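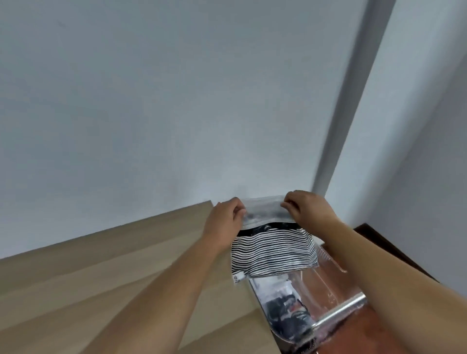 Ebere Ekwueme asked, after reading the first draft of this card, why the grasp labels stop at the moment of contact when most of the failures in bag handling come later, once the weight of the contents has shifted. The draft had no good answer. Version 2 of the labels covers the whole hold, and the numbers below are for version 2 only.

Tadunar: two-handed handling of soft packages

Tadunar is a set of head-view clips of hands moving clothes, bags and other soft packages in and out of drawers, boxes and shelves. We use it to train a model that predicts where two grippers should hold a package and when they should let go. The card covers the data, the labels, one baseline and the problems we know of.

Contents

360 clips, split by home so that no home appears in two splits
Training: 239 clips
Validation: 37 clips
Test: 84 clips
Audio: removed
Language: task notes in English, one or two lines per clip

Each clip holds a single transfer. It starts before the first touch and ends after the last release. Clips with a phone call, a pet or a second person in them were dropped and are not counted here.

Labels

Each clip comes with one label file. The fields are:

clip_id – matches the video name
home_id – a random code, stable across versions
hold_left, hold_right – start and end of each hold, in seconds
hold_type – pinch, fold_over, palm, scoop or other
package – zip_bag, soft_bag, loose_cloth, box or other
see_through – yes, no or partly
target – drawer, shelf, box, floor or other
note – free text, may be empty

hold_type is given for each hand on its own. Two hands on the same zip bag often do different things, for example one pinching a corner while the other folds its fingers over the rim. Version 1 had a single field for both hands and lost this. If you have code that reads the old grasp field, it will fail on version 2, and that is on purpose.

see_through is for the package only. A clear bag going into a clear drawer gets "yes" for the package, and the drawer goes in the note. We may give the target its own field later.

How the labels were made

Two people labeled every clip separately. Where their hold times were more than half a second apart, a third person watched the clip and chose. Corners hidden behind a sleeve or a forearm were labeled only if they could be seen earlier in the same hold.

Baseline

The Yau baseline takes a short window of frames and predicts two hold points and a release flag. It was trained for 100 epochs on the training split with the default settings in configs/yau_base. The validation split was used to pick the checkpoint. Nothing was tuned on the test split.

On the 84 test clips, both hold points were close enough to count as correct in 61 clips. We call a point correct if it falls within two centimeters of the labeled one, measured along the edge of the package. Opaque bags did better than clear ones. With clear bags the model tends to put a hold point on the contents – a hem, a care label, the border of a dark stripe – and miss the plastic edge outside it.

Training with the version 1 labels gave 48 correct out of 84. Part of that gap comes from the split hold_type field and part from the longer holds. We did not run the two changes separately, so please don't cite the gap as the effect of either one.

Robot trials

None are reported in this card. Herkton runs the two-arm trials and keeps its own log. Early results used a different gripper from the one in the current config and should not be compared with the table in the Tuvalport notes.

Known problems

Reflections on clear drawers are sometimes labeled as package edges. We fixed the ones we found in the test split and have not gone through training.

Release times are less reliable than touch times. Fingers often stay near a bag after they stop carrying it.

Striped and checked clothes are rare in training.

Left-handed wearers are not marked.

Loading

python load.py --split val --labels v2

The loader skips clips with no label file and prints their ids at the end. If the list is long, check that the label folder was unpacked next to the video folder and not inside it.

Changes

v2: holds labeled from touch to release, hold_type split by hand, see_through added
v1.1: duplicate clip ids fixed, January
v1: first release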